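Jekside Box Scores - README

What is in here

Play-by-play and box score records for the Jekside men's and women's basketball leagues, both divisions, regular season and playoffs. The release has 438 games and 3,246 player lines. A player line is one player in one game. Players who dressed and did not play have no line.

The files were typed in from paper scorebooks, then checked against the running score sheets where those survive. Yu-na Lim and Dae-han Noh did the typing. Deok-su Son did the checking. Ok-hee Seo keeps the repository and is the person to write to.

Files

games.csv - one row per game: game id, season, division, home team, away team, gym, final score, score by quarter, overtime periods.

players.csv - one row per player line: game id, player id, team, starter flag, minutes, field goals made and attempted, threes, free throws, rebounds, assists, steals, blocks, turnovers, fouls, points.

events.csv - play-by-play for the games that have it. Clock times count down from the start of the quarter, as on the scoreboard.

teams.csv - team names and the seasons they were used. Drinunus played its first two seasons as Hayashi. Both names point to the same team id, so group by id if you want the full history.

corrections.txt - every change made to a published number, oldest first.

How stats were counted

Quarters are ten minutes. Overtime is five. Minutes are rounded to the nearest whole minute because that is how the scorers wrote them down, so team minutes in a game will often miss the expected 200 by one or two.

Rebounds are split into offensive and defensive only in the women's league. The men's scorers kept a single total. The two split columns are blank for those games and should be read as missing. Do not fill them with zeros.

Assists depend a lot on who was keeping the book. Eun-ji Ok scored most of the games at the Cliltix gym and was strict about them, so guards who played their home games there look worse than they were. We left the numbers alone. The scorer column in games.csv is there if you want to adjust for it.

Technical fouls on the bench are recorded under player id 700 in each game and do not count toward anyone's personal fouls. Drop that id before you compute averages.

Known problems

Four playoff games have quarter scores that do not add up to the final. The final is right in all four, confirmed by both teams' books. The quarters are left as written.

One Sunday doubleheader has the same jersey number on two players for the same team. They were separated by hand using the substitution notes. A few baskets in the third quarter could belong to either one.

Game 90 was stopped at halftime by a power failure and finished in January with different rosters. It is stored as one game. Minutes for players who appeared in only one of the halves are correct, but the starter flag refers to the first date only.

Steals were not kept at all in the first season of the men's second division.

Player names

Names are not included. Each player has a number that stays the same across seasons and teams. Please do not try to match ids to names in anything you publish. Several players were under eighteen when they appeared.

Using the data

Free for any noncommercial use, with a credit to Jekside Box Scores. If you find an error, send the game id, the column and what you think the value should be. A scan or photo of a team's own book helps a great deal - we have changed numbers on the strength of those before.

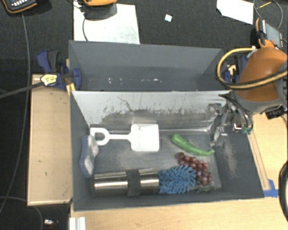

Corrections go into the next release, and the old value stays listed in corrections.txt next to the new one.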